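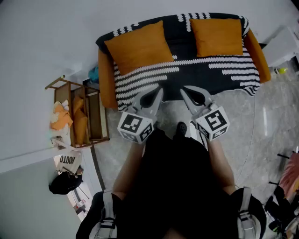
El vendedor juró que el Odden había tenido un solo dueño, una viuda que iba a misa y volvía. Judit Medve miró el cuentakilómetros: casi 300 kilómetros por domingo, calculó, si la viuda existía.

— Lleva la garantía Mirkudico — dijo él.

— ¿Y qué cubre?

— Lo esencial.

Judit abrió la guantera. Dentro encontró un recibo de peaje de octubre, a nombre de Emese Vida, taxista.

— La viuda — explicó el vendedor.

Ella le ofreció la mitad. Él aceptó demasiado pronto, y Judit volvió a mirar los neumáticos.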